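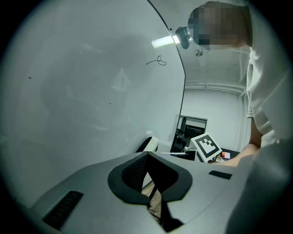 1 min read

Jenidar Brings Meeting-Free July Back to Ferkaddale

FERKADDALE – Jenidar, the office services firm, will once again go all of July without internal meetings, a policy its staff greeted last year with suspicious silence.

The ban covers all 29 teams and applies to stand-ups, catch-ups, check-ins and anything described as "just a quick one." Calls with customers are still allowed. Birthday cake is allowed for up to 20 minutes, provided no one brings slides.

Last summer's trial produced three formal complaints, all from people who like meetings. They asked to meet about it.

Teams on the Pinto and Unex accounts will join for the first time. Urgent matters may be raised in writing before 4 p.m. – after that they are considered tomorrow's.

Meetings resume in August.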